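4.3 Essai de préhension de la main Wellik

La présente section s'applique à la main assemblée selon le chapitre 3 et montée sur le bras de l'atelier partagé Amissah. L'essai se déroule sur l'établi, en présence de deux membres habilités.

Attention : couper l'alimentation avant toute intervention sur les doigts. Ne jamais placer la main humaine entre la paume et un segment de doigt sous tension.

1. Vérifier le serrage des vis situées à l'extrémité de chaque segment noir.
2. Contrôler la fixation des embouts blancs. Tout embout présentant du jeu doit être remplacé.
3. Régler la limite de couple à 10 % dans le logiciel Stistix, puis enregistrer le profil.
4. Commander l'ouverture complète et attendre l'arrêt des moteurs.
5. Présenter une canette en aluminium contre la paume, puis retirer les doigts.
6. Commander la fermeture lente. Le doigt doit se poser en travers de la canette et l'embout en épouser le côté. 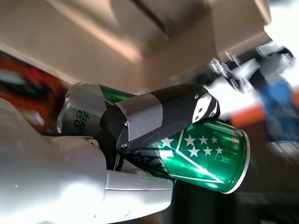 7. Maintenir la prise pendant 240 secondes. En cas de déformation de la paroi, ouvrir la main et réduire le couple.
8. Répéter l'essai 9 fois avec le même profil et consigner chaque résultat au registre.

Remarque : une canette inclinée dans la paume ne constitue pas un défaut, pourvu qu'elle ne glisse pas.

Les demandes de modification du profil sont adressées à Sharon Waweru, responsable des essais, avant le vendredi. La calibration des capteurs est traitée en 4.4.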